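Simulated Work Deserves Full Credit

Position of the Robotics Teaching Office, Mfinanga College
Feb 10, 2018

The second-year robotics course at Mfinanga College asks its students to bring a robot arm to a small flat object on a table, in a furnished room that exists only in software. The project is called Rosari. It carries the same number of credits as the bench project it stands beside, and this office believes that it should continue to do so.

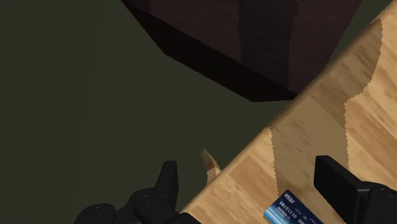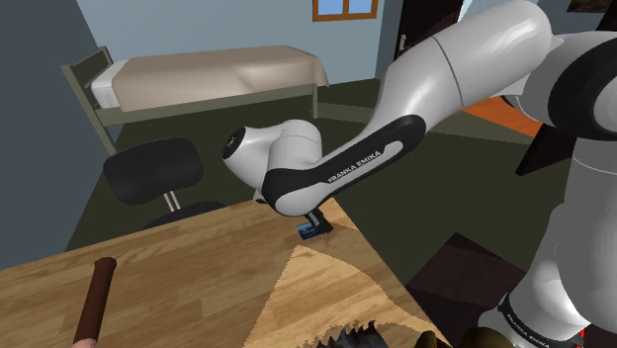
A student who has spent a term in front of a screen has learned to use a screen, one member of the faculty wrote to this office in February, and the College should not certify anything more than that. The letter went on to ask whether an employer reading the word "robotics" on a transcript would feel misled.

The objection is a serious one and is shared by others on the teaching staff. It should be answered on the basis of what the students are asked to do.

A payment card is a poor thing to pick up. It is thin, it lies flush with the surface, and a two-fingered gripper that descends on it squarely will meet the tabletop before it has hold of anything. The student must decide on which side to approach, how far to open the fingers, at what height to stop, and whether it would be wiser to slide the card toward an edge first. Every one of these decisions has to be written down in the project log before the program is run. The software does not make them on the student's behalf.

The two projects drew 118 students this year. The College owns two arms. Under the old arrangement, in which all students took the bench project, each team was given a fixed period at the machine, and much of that period went to waiting while a supervisor reset the cell after a stop. The reports from those years describe the equipment at length and the reasoning hardly at all. We do not fault the students for this. With so few attempts available, they chose the motion most likely to succeed and did not ask why it did.

Rosari teams may make up to 300 recorded attempts. The limit was set on purpose, after a first year in which there was none and several teams altered one value at a time until something held. Fixed at a generous number, the allowance leaves room for failure and still obliges a team to think about the next attempt. The logs have improved. Students now write about contact, about clearance at the table edge, and about joint positions that looked sensible from one viewpoint and proved awkward from another.

That last matter deserves more attention than it has received. A view taken close to the gripper and a view taken from across the room give very different impressions of the same arm. Students tend to trust the near view, where the target is large and the fingers seem well placed. They are slower to consult the wide one, in which the wrist and elbow can be judged against the furniture. The marking scheme now awards 65 of its points for planning and for the written account of errors, and a plan that relies on a single viewpoint does not earn all of them.

None of this removes the weakness at the center of our colleague's letter. A simulator is a set of assumptions. Friction is a number that somebody entered. A simulated gripper does not wear, and a simulated cable does not catch on the back of a chair. Students who meet these things for the first time in employment will have been poorly served, and this office does not claim that any amount of rendered furniture will prepare them.

The remedy we favor is modest. Beginning with the next intake, each Rosari team should be required to transfer one of its grasps to the arm in the Drurora workshop and to report the difference between what was predicted and what was measured. The grasp need not succeed. The mark should depend on the explanation. A team whose program drops the card and whose report identifies the reason has done better engineering than a team whose program happens to work — and the grades should say so.

A further word is owed on the Ullel student competition, which accepts simulated entries in a separate division. There has been a suggestion that the College should enter only the physical division, on the ground that it is the more respected of the two. We would regret that. Of the 103 pages of rules and guidance issued to our entrants last season, the greater part applied to both divisions without change. The physical division also favors teams that can travel with equipment, and many of our students hold jobs and cannot be away for several days. A program that speaks of wide access should hesitate before it closes the one division they can enter from a library computer.

It has been proposed, finally, that the transcript should mark Rosari with an asterisk. This office opposes the asterisk and supports a plain title. "Robot Manipulation (Simulation)" tells the employer what was done and leaves the judgment to the employer. Teaching staff who wish to comment on the proposed title, or on the transfer requirement, may do so in writing before the curriculum meeting at the end of the term.

Contact the Robotics Teaching Office | © 2018 Mfinanga College | Back to top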